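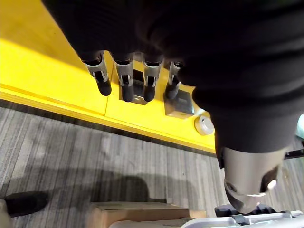 Preparing the Work Table

Customers enrolled in the Valtico workshop service receive a robotic hand, a fabric glove for it and access to the Penley help desk. The tips on this page were collected by Kartini Setiawan of our Chiba office and apply to all current service plans.

Choose a tabletop in a bright, plain color. Dark blocks and other small parts stand out clearly against yellow, and the operator can place each fingertip with less correction. Keep small items at least 6 inches apart until the first trial is complete.

Allow the glove to sit in soft folds over the back of the hand. Pulling it tight restricts the finger joints — the most common fault reported to the help desk. Rubber fingertips should remain uncovered.

Working Near Polished Metal

Bright metal surfaces reflect room lighting and can hide fine scratches. Before starting, turn off any lamp aimed directly at the work. Remove dust with a dry, lint-free cloth, and set the approach speed to 50 on the Sevudance control panel. Settings above 100 are intended for soft goods only.
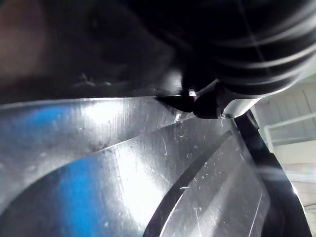 Close work at a reflective metal surface, with glare and fine scratches.

Check the fingertips for grit after every 300 cycles. Replacement tips are included in the annual plan and may be ordered through the help desk, which is closed on Saturday.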